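The acceptance test at Nimham began at 6 in the morning on a Saturday, when the belts were idle and the building's network was quiet. Gijs Brouwer had written the protocol himself. It ran to two pages and contained one requirement that mattered: 200 bags, picked from a green crate, presented to the scanner label up, moved off to the conveyor, with no human hand inside the yellow line.

De Smet had supplied the arms. Rarken had supplied the software and the optimism. Sona, the client, had supplied a man in a fleece vest who sat by the door with a laptop on his knees and did not introduce himself.

Brouwer logged the start and opened the fault sheet. It had columns for time, station, cause and duration. He had added a fifth column, headed "person would have," which was not in the protocol.
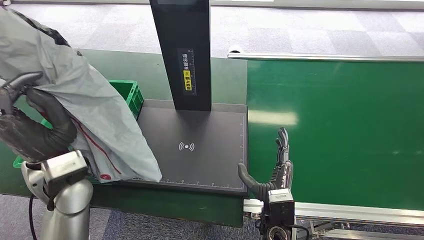
The first fault came on the fourth bag. The controller reported a good grip, then a poor one, then a good one again, and held position while it settled the question. Brouwer wrote down 40 seconds. In the fifth column he wrote "not noticed." He had packed parcels for two winters before he went back to school, and he could not recall ever having had an opinion about a grip.

Boxes had gone well in May. A box has faces, and a face has a direction. Soft bags were another matter. The planner modeled each one as a shallow pillow with a printed side, and the bags declined to be pillows. They folded over their own labels. They slid a corner under themselves on the pad, and the scanner read nothing, and the arms started again from the approach.

By the second hour the log had a pattern. Lifting was no longer the main loss. Turning a bag over cost the most time, and after that came smoothing it, a thing the protocol had never mentioned. A packer does it with the side of the hand while looking at the next bag. Rarken had built it as a separate skill with its own timeout.
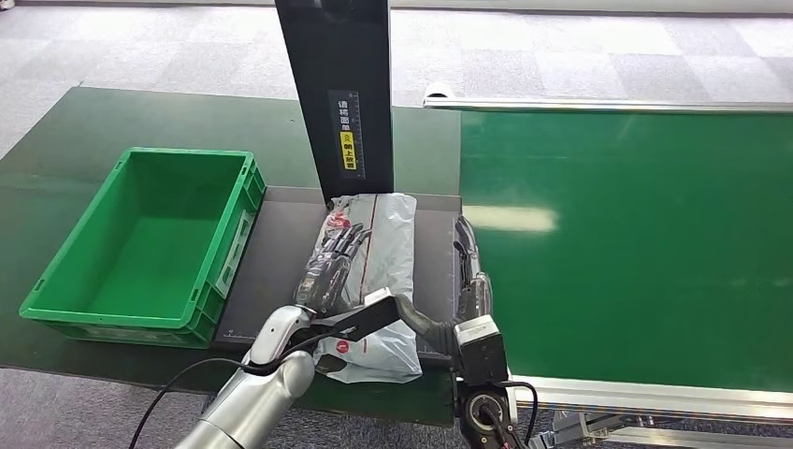
Could it do a bed, the man in the vest wanted to know. His wife had asked him to ask. A fitted sheet, say, or the towels.

Brouwer said that a sheet was a larger bag with no label, and that he would not expect it this year.

The man asked if that meant next year.

"It means I don't have a test for it," Brouwer said.

The man typed something. Brouwer returned to the sheet and saw that he had missed a fault while talking. He recovered the time from the controller and entered it late, with his initials. 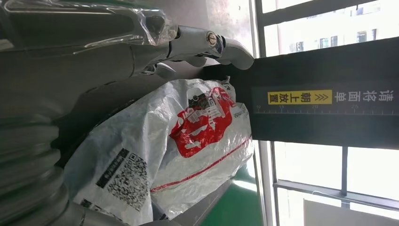
At bag 45 he changed the lighting profile, as permitted under section two, and the misreads fell. The stalls did not. He calculated the rate by hand, then again from the file, and got the same figure both times. A slow packer on a bad morning would beat it comfortably. A slow packer would also go home at three, and the file would not, and he knew which of those two sentences Sona would put on its first slide.

He got coffee from the machine in the corridor. When he came back the count had gone up by two and there was no new fault. He checked the timestamps. Both cycles were clean, the label read on the first pass, no retry, no hold. He looked for a cause and found none in the parameters.

He entered them as normal. In the fifth column, against each, he wrote "same," and sat down to wait for the next one.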